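Magazine > Technology > Software > Features
Print this page | E-mail this article

Teaching software to fold the washing

Cloth is where clever robot programs go to be humbled, and a small team in Fillonham can't get enough of it

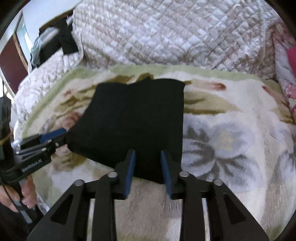 Ask a programmer to describe the position of a mug and you need six numbers: three for where it is, three for which way it is turned. Ask the same of a T-shirt and you could be there all afternoon. It can be flat, scrunched, inside out or folded over itself with one sleeve hidden, and every tug gives it a new shape. For the people at Kukerent, who write control software for household robots, that is the whole attraction.

Their folding project is called Cluvov, and it began in March with a plan that lasted less than a fortnight. The first version tried to build a full model of the fabric, a fine net of points that the computer would bend and stretch to match what its camera saw. It was lovely to watch on a screen (I could have looked at it for hours) and hopelessly slow. By the time the program had worked out where a hem was, the hem had moved.

The version running now learns from people. Someone does the job by hand, holding a pair of grippers, with a camera on the tool recording what the fingers are near. The program studies these recordings and learns to link what it sees to the next small movement: close here, lift a little, pull left. The Cluvov library holds 2797 of them, and I was surprised by how short most are. One corner pinched and drawn out straight counts as a complete lesson.

Plain dark cloth gets a lot of attention. A striped towel is generous to a camera, giving it lines to follow and creases that show up clearly. Matte black gives it next to nothing, so the program has to lean on the outline. Put that cloth on a flowery blanket and there is a second puzzle, as the background is full of edges that have nothing to do with the job! Early on, the software would set off with great confidence towards a printed petal.

The fix is a piece of code named Abubakari, and it's my favourite part of the whole thing. Before any movement is chosen, it marks each patch of the picture as cloth, not cloth or don't know. The "don't know" is the clever bit. Where the older program guessed, this one can ask for another look from a slightly different angle, and only then commit to a grasp.

Planning is handled in short bursts. The program picks its next 8 movements, carries out the first few, then throws the rest away and thinks again. It sounds wasteful, but cloth slips and springs back, and a plan made two seconds ago may be about a shape that no longer exists. Two hands add their own trouble, as one has to hold still while the other pulls, and the timing between them matters more than the strength of either.

There are plenty of tools behind all this that never make it into a demonstration. The one the team showed me with most pride was a plain little viewer that plays a recording beside the program's own choices and stops wherever the two disagree. In the set I watched it stopped 13 times, and 9 of those were at corners tucked underneath, still the hardest thing to spot.

Fitted sheets are next on the list. I asked when, and was shown a folder with nothing in it yet.

July 2019

Print this page | E-mail this article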